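件名: Re: [tegami-club 263] 窓の開け方と部屋の風の話(長文です) 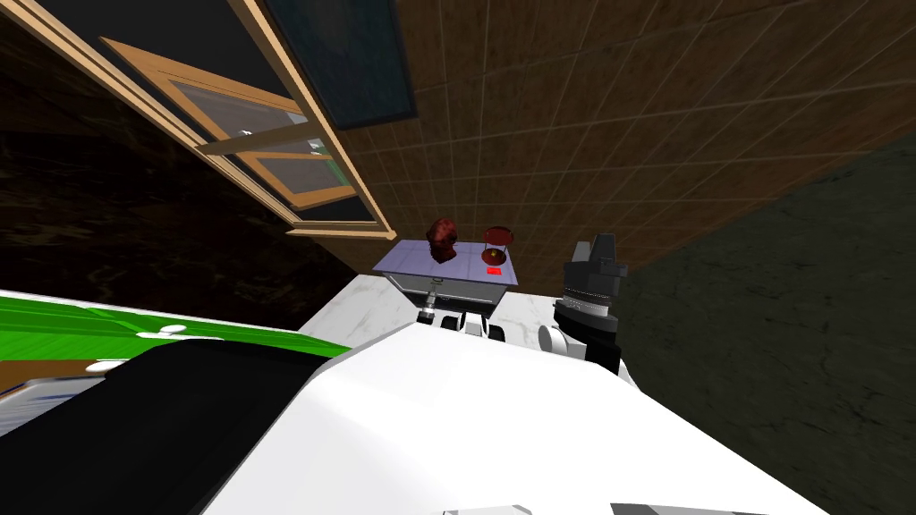 みなさん、こんばんは。前号で窓の話が出たときから書きたくてうずうずしていました。夏が本格的になる前に、と思って一気に書いています。長いので、お茶でも淹れてからどうぞ。

まず、Satish Awasthi さんの投稿を引用させてください。

> Satish です。いつも楽しく読んでいます。
> 昨年の八月にこちらの古い家に越してきて、初めての夏は本当に参りました。
> 二階の書斎がとにかく暑く、窓を全部開けても空気がちっとも動きません。
> 近所の人には「開ければいいというものじゃない」と言われたのですが、
> ではどう開ければいいのかは教えてもらえませんでした。
> 書斎の窓は片側に開く開き窓で、南側に一つ、廊下をはさんだ北側に小さい窓が
> 一つあります。北側の窓の前には本棚があって、普段は閉めきりです。
> 扇風機は一台持っています。エアコンは、できればまだ付けたくありません。
> 本が多いので湿気も気になります。
> どなたか、家の中の風について詳しい方はいらっしゃいませんか。
> 読んでおくとよい本があれば、それも教えてください。

Satish さん、いい質問をありがとうございます! 詳しいと胸を張れるほどではないのですが、私はここ何年か、家の中の風を追いかけるのがほとんど道楽になっていまして、線香を片手に部屋から部屋へ歩き回っては家族に呆れられています。今回はその道楽の中身を、順番もあまり考えずに並べてみます。

■ 出口の話を先に

風通しというと、どうしても風の入ってくる窓のことを考えますよね。私も最初はそうでした。南の窓を全開にして、さあ来い、と待っている。ところが部屋の空気には行き場がないので、入りたくても入れません。瓶に息を吹き込んでいるようなものです。

Satish さんのお宅の場合、私ならまず北側の小窓の本棚をどかします(すみません、簡単に言いますが、本の多い方にとっては大事業ですよね)。全部動かすのが無理なら、窓の高さにかかっている段だけ空けて、背板のない棚に替えるのでもだいぶ違うはずです。それから廊下のドアを開けっぱなしにする。ドアが勝手に閉まる家なら、重しを置いてください。うちでは古い国語辞典が長らくその役目をしています。

もう一つ、これは自分で試してみて驚いたことなのですが、入口を狭くして出口を広くすると、入ってくるところの風が速く感じられます。風上側の窓は手のひら二つ分くらい、風下側は全開。体に当たる風が欲しいときはこれです。逆に部屋全体の空気をまるごと入れ替えたいときは、両方とも大きく開けます。朝は両方全開、昼の机仕事のあいだは入口を絞る、という具合に私は使い分けています。

■ 開き窓は風をつかまえる

開き窓だと伺って、実はちょっとうらやましくなりました。引き違いの窓は、どんなに頑張っても半分しか開きませんし、壁に沿って流れていく風はそのまま素通りしてしまいます。開き窓は、外に突き出した窓の板が帆のような働きをして、横から来た風を部屋の中へ曲げてくれるんです。外開きの場合ですけれど。

大事なのは向きです。蝶番が風下側に付いていれば、開いた板が風を受け止めて室内に導きます。風上側に付いていると、逆に板が風よけになってしまいます。こちらは蝶番の位置を変えられませんから、風のほうの癖を覚えることになります。うちのあたりでは、昼は南西から、日が落ちてしばらくすると山のほうから吹き下ろしてきます。ですから昼と夜とで「当たりの窓」が違うんですね。これに気づいたときは嬉しくて、夜中に家じゅうの窓を開け閉めして回りました。

開く角度もいろいろ試してみてください。私の感触では、風が壁に沿って来るときは四十五度より少し開いたあたりがいちばんよく入り、真正面から来るときは思いきり開いてしまうのがよいようです。ストッパーの付いていない窓だと急な風でばたんと閉まりますから、必ず留めること。硝子の修理代は本当にばかになりません(経験者です)。

内開きの窓の場合は少し事情が違って、板が部屋の中の風の向きを決めます。窓の脇に机があるなら、板の角度で風を机に当てたり、逃がしたりできます。紙仕事をする方には、この「逃がす」ほうがありがたいかもしれません。

■ 高いところ、低いところ

風のまったくない日でも、空気を動かす方法はあります。暖まった空気は上に行くので、高いところに出口を、低いところに入口を作ってやればいい。昔の家の欄間や天窓は、見た目だけのために付いていたわけではないんだなあと、しみじみ感心します。

二階の書斎が暑いのは、一階の熱がそっくり上がってきているせいもあると思います。階段が煙突になっているわけです。ですから一階の北側、できれば日陰の地面に近い窓を細く開けて、二階の北側の小窓を出口にしてみてください。階段の途中に立つと、足首のあたりをすうっと空気が通っていくのがわかる日があります。私はあの感触が大好きで、用もないのに階段に座って本を読んでいます。

防犯のことは当然ありますから、一階の窓は留守中は閉めて、在宅のときも格子か補助錠のあるところだけにしています。

■ 線香の実験

風の道を知るには、煙を見るのがいちばんです。私のやり方を書いておきます。

用意するのは線香一本と、火の粉を受ける小皿、それに家の間取りを描いた紙と鉛筆。扇風機や換気扇は全部止めます。まず、いつも通りの窓の開け方で家の中をゆっくり歩きます。部屋の入口、窓の前、部屋の真ん中、それから四隅。立ち止まって、自分の動きで乱れた煙が落ち着くまで待ってから、煙の流れる向きを紙に矢印で描き込みます。まっすぐ立ちのぼるところには丸を描きます。

終わったら窓の開け方を一か所だけ変えて、もう一周。二か所いっぺんに変えると、どちらが効いたのかわからなくなります(最初の年はこれで一夏を無駄にしました)。カーテンのそばと本棚のそばでは、くれぐれも火に気をつけてください。心配なら、細く裂いたティッシュを割り箸の先に貼ったものでも十分使えます。煙ほど繊細ではありませんが、そのぶん気楽です。

私の記録ノートは、矢印を描いた間取り図がこの春で87枚になりました。季節ごとに並べると、同じ家とは思えないほど風の道が変わります。とくに隣家の庭の大きな木が葉をつける前とあとでは、東の部屋の矢印がほとんど逆を向いています。こういうことがわかると、もうやめられません!

■ 扇風機の置き場所

Satish さんは扇風機を一台お持ちとのこと。一台あればいろいろ遊べます。

まず、夜になって外のほうが涼しくなったら、扇風機を窓に向けて、外へ吹き出すように置いてみてください。自分に向けるのではなく外に向けるので、家族には「何をしているの」と聞かれますが、部屋の熱い空気を押し出すと、そのぶん反対側の窓から涼しい空気が入ってきます。コツは、窓にぴったりくっつけず、少し離して置くこと。近すぎると羽根のまわりから空気が戻ってきてしまいますし、離れているほうが周りの空気も一緒に引っぱって出てくれます。どのくらい離すかは窓の大きさによるので、ここでも線香の出番です。

次に、昼間。外のほうが暑い時間は、思いきって窓を閉めてしまうのも手です。これは私も長いこと抵抗がありました。暑いのに窓を閉めるなんて、と。でも朝のうちに冷やした空気を閉じ込めて、日射しを外側で遮っておくと、午後の早い時間まではかなり持ちこたえます。扇風機はこの時間だけ自分に向けます。ただし体温より暑いような日には、扇風機を当てても体が楽になるとは限りません。そういう日は我慢せず、冷房のある場所に行ってください。風好きの私もそうしています。

■ 日射しは硝子の外で止める

風の話から少し逸れますが、どうしても書きたいので。カーテンは部屋の内側にあるので、日射しはもう硝子を通って家に入ってしまっています。熱を帯びたカーテンが、窓際でせっせと部屋を暖めてくれるわけです。簾でも、よしずでも、古いシーツでも構いませんから、硝子の外側に掛けてください。

外開きの窓だと簾が掛けにくいんですよね。私は軒先から少し離して吊って、下の端を紐で手すりに結んでいます。斜めに張ると窓を開ける余地もできますし、簾と壁の間を空気が抜けていくので、簾自体の熱もこもりません。今年は Pludetti という小さな織物工房が近所に開いたので、そこで分けてもらった粗い麻布を試しているところです。目が粗いので風を通し、光もいい具合に和らげてくれます。結果は秋にまた報告します。

■ 本と湿気

本の多い部屋で窓を開けるのが心配、というお気持ちはよくわかります。雨上がりの蒸した空気をわざわざ入れてしまうと、壁際の本が何となくしんなりしてきます。私は温度計だけでなく湿度計を部屋の中と外に一つずつ置いて、外のほうがじめじめしている日は、窓を開けるのを短めにしています。

ややこしいのは、湿度計の数字だけ見て決めると間違えることです。朝の涼しい空気は湿度の数字が高くても、含んでいる水の量そのものは案外少ない場合があります。部屋に入って暖まると数字が下がるんですね。慣れてくると、温度と湿度を見比べて「今日は開けていい朝だ」とわかるようになります。古いノートを見返すと、最初のころの私は逆のことばかりしていました。

本棚は壁から指二本分離してください。外に面した壁ならもう少し。棚の後ろに空気の逃げ道があるかどうかで、梅雨明けの本の匂いが全然違います。棚板の奥まで本を押し込まず、前に揃えて並べておくと、後ろが自然に空きます。

■ 読み物のこと

本のお尋ねもありましたね。私が繰り返し読んでいるのは、Drarthorpe の町の住まいの会が出していた「家と風」という手作りの小冊子です。古い町家を一軒ずつ訪ねて、どの季節にどの窓を開けているかを住んでいる人に聞き書きしたもので、理屈は少ないのですが、とにかく読んで楽しい。台所の高窓を開ける紐の結び方まで図にしてあります。会はもう活動していないようで、手に入れるのは少し難しいかもしれません。うちに一冊ありますので、ご希望ならお貸しします。送料だけご負担ください。

もう少し理屈がほしい方には、図書館で「建築環境」や「通風」の棚を覗くのをおすすめします。学生さん向けの教科書が並んでいて、式は飛ばして図だけ眺めても十分面白いです。流線の図は、いつまで見ていても飽きません。

■ 前号の訂正と補足

前号で Flillton さん(お店のほうです)の網戸の張り替えについて書きましたが、料金を間違えていました。小さい窓は一枚824円です。申し訳ありません。枠の歪みを直してもらう場合は別料金とのことでした。

網戸といえば、目の詰まった網は虫には強いですが、風がだいぶ弱まります。埃が溜まればなおさらです。まずは乾いた刷毛で両側から払い、そのあと濡らした布二枚で挟むようにして拭いてみてください。張り替えるつもりだった網戸が、これだけで見違えるように風を通すことがあります。私は去年、張り替えの予約を二枚取り消しました(Flillton さん、ごめんなさい)。

それから、風鈴についてお便りをくださった Major 通りの方へ。風鈴は窓の真ん中より、開き窓の蝶番と反対側、いちばん隙間の広いところの上に吊ると、弱い風でもよく鳴ります。ただ、夜は短冊を外してあげてくださいね。お隣の寝室が近いと、案外響きます。

■ お願い

みなさんのお宅の風の道も、ぜひ教えてください。間取り図に矢印を描いたものを写して送ってくださるのが何より嬉しいのですが、「うちは玄関から台所の窓へ抜けます」という一行だけでも大歓迎です。マンションの方、平屋の方、坂の途中に建っている方、それぞれまったく違うはずで、想像するだけでわくわくします。集まったらまとめてこのリストに流します。お住まいの場所がわかる部分は私のほうで伏せますので、安心してお送りください。

締め切りは特にありませんが、5月31日までに届いた分は次のまとめに間に合います。

Satish さん、北の小窓を開けたら、最初の風がどこから来たか必ず教えてください。本棚の引っ越し、腰に気をつけて!

風見ノートより

--
tegami-club は暮らしの工夫を話し合うメーリングリストです。
返信の際は、引用は必要な部分だけにしてください。
添付ファイルが大きい場合は、先に管理人までご相談ください。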